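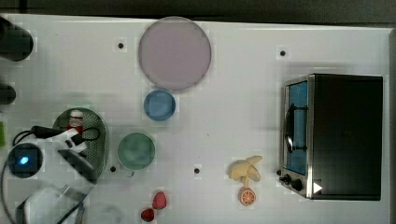

Regra de bancada (robótica)

Regra de bancada é o nome que se dá ao conjunto de normas locais que governam o trabalho de um braço robótico sobre uma mesa: onde ficam os objetos, por onde passam os cabos, quem pode pôr a mão lá dentro e quando, e o que se escreve depois. Não confundam com a norma de segurança da máquina, que vem do fabricante e dos organismos de normalização e que vale em qualquer lugar. A regra de bancada vale naquela mesa, com aquele braço, e muda quando a mesa muda. Eu escrevo verbetes desta enciclopédia há um bom tempo e este é o que mais gosto de atualizar, confesso, porque metade dele aprendi errando!

O termo em português ainda oscila. Já vi "regulamento de mesa", "protocolo de célula" e até "etiqueta de bancada", que acho simpático mas dá a impressão de ser coisa opcional. Fico com regra de bancada, que é como aparece no Caderno Tangen, o documento mais usado pelas equipes com quem converso.

Origem

O Caderno Tangen começou como uma folha colada na parede do laboratório de Judthorpe, com 14 itens, vários deles riscados e reescritos à caneta. A folha tratava quase só de parada de emergência e de cabelo preso. Em maio do ano seguinte a Wakivon, que montava células pequenas para manipulação doméstica, pediu para usar o texto e devolveu uma versão bem maior, já com capítulos sobre disposição de objetos e registro de sessões. A edição que sigo neste verbete é a de 29 de agosto de 2018. Tem 47 itens, e eu não vou passar por todos (respirem).

Uma coisa curiosa dessa edição é que ela quase não fala de velocidade. A avaliação de risco do braço já traz os limites, e o caderno só manda deixá-los escritos num lugar visível e proíbe mudá-los no meio de uma sessão. Eu teria gostado de um capítulo inteiro sobre isso, mas fui voto vencido na página de discussão.

Preparação da mesa

Antes de ligar qualquer coisa, a mesa precisa estar do jeito que a ficha manda. Parece burocracia e no começo eu achava mesmo que era. O caderno pede que cada objeto tenha uma zona de partida, descrita em palavras e não só em números: "prato grande no alto, ao centro" é uma anotação perfeitamente boa. Quem chega no turno seguinte lê e arruma. Com coordenadas sozinhas, a pessoa precisa ir buscar a fita métrica, e aí ninguém arruma nada.

Superfícies claras e foscas são recomendadas. Se o tampo tem furos de fixação, eles podem servir de referência para descrever posições, desde que a ficha diga quais furos valem. Objetos que não entram na tarefa podem ficar na mesa, mas têm de constar da lista. Isso rende discussão até hoje: tem gente que quer a mesa pelada, tem gente (eu!) que prefere uma mesa com jeito de cozinha em uso, com pratos, frutas e um forninho, porque um método que só funciona no vazio me interessa pouco.

Eletrodoméstico de verdade ou de brinquedo, o tratamento é o mesmo no caderno: porta fechada na partida, salvo quando abrir a porta for a tarefa. Aparelho ligado na tomada exige outra ficha, assinada à parte.

Regras durante o movimento

É o capítulo mais lido. A mão humana não entra na área do braço com o braço habilitado, e "só vou ajeitar essa garrafinha" não é exceção. Quem opera fica com a parada de emergência ao alcance e não conversa no telefone. Quem assiste fica atrás da linha. Se um objeto cai, deixa-se cair – primeiro se para o braço, depois se apanha o objeto, e a sessão é marcada como interrompida.

Há um item específico para a pega pelo meio do corpo do objeto, que é a situação típica com garrafas e frascos. A garra fecha, segura por um instante e só então levanta. O caderno pede que a embalagem usada esteja sempre com a tampa colocada e que o conteúdo, se houver, conste da ficha.

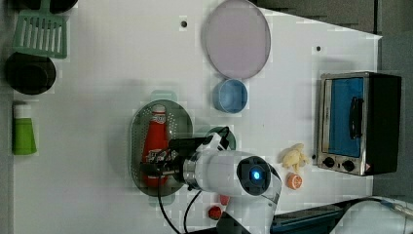 Cabos e mangueiras

Cabo solto é o assunto em que mais vejo equipes boas tropeçarem. A regra do caderno é curta: o cabo acompanha o braço em todo o percurso sem esticar e sem varrer a mesa. Para conferir, leva-se o braço devagar até cada extremo da área de trabalho antes da primeira sessão, com uma pessoa olhando só para os cabos. Só para os cabos mesmo, nada de olhar para a tela!

Cabos que penduram da garra e encostam no tampo são tolerados em sessões curtas, com anotação. A Wakivon defendia proibir de vez. O pessoal de Judthorpe respondeu que presilha demais também atrapalha, porque endurece o feixe e puxa o punho para um lado. Ficou a tolerância, e na minha opinião ficou bem.

Registro das sessões

Cada sessão tem ficha própria, com o estado inicial da mesa, o que foi pedido ao braço, o resultado e as interrupções. O arquivo da Fomgate, que adotou o caderno sem mexer em quase nada, guarda 2.636 fichas, e eu passei uma semana lendo uma parte delas para este verbete (recomendo com café). As melhores são as mais secas. "Garrafa tombou na soltura, repetido" diz tudo. As piores usam "ok" para qualquer coisa.

O caderno permite até 2.000 caracteres no campo de observações. Quase todas as fichas usam uma linha.

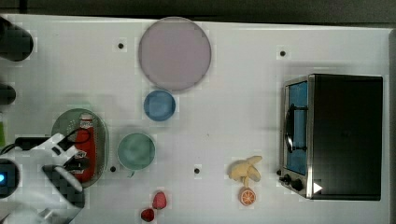
O vocabulário das fichas merece uma regra própria, e o caderno dedica a ele um anexo inteiro. A ideia é que cada relação entre objetos tenha uma palavra fixa: "em", "sobre", "dentro", "ao lado", "encostado". Na prática o anexo obriga a pensar um pouco mais do que parece. A garrafa vermelha de ketchup deitada ao comprido na bandeja verde perfurada, por exemplo, se escreve "sobre, ao comprido, tampa para o alto da mesa", e a tigela azul logo abaixo do prato grande entra como "encostada". Eu costumava escrever "perto" para tudo e fui corrigido duas vezes, com razão. "Perto" agora está na lista de palavras vetadas, junto com "normal" e "mais ou menos".

Críticas

A crítica mais comum é que o caderno envelhece depressa. Ele supõe uma mesa, um braço e uma pessoa operando, e muita gente já trabalha com dois braços ou com operação a distância. Existe um rascunho de anexo sobre isso circulando entre Judthorpe e a Fomgate, mas li e achei verde demais para citar artigo por artigo.

Outra queixa é a do tempo. Arrumar a mesa, conferir cabos e preencher a ficha come uma boa fatia da manhã, e equipes pequenas sentem. Conheço quem faça a conferência de cabos só uma vez por montagem, o que o texto não autoriza mas também não pune. Se alguém tiver a ata em que isso foi debatido, por favor deixe na página de discussão, que eu incorporo aqui.

Ver também

Célula robótica
Parada de emergência
Garra (robótica)
Ficha de sessão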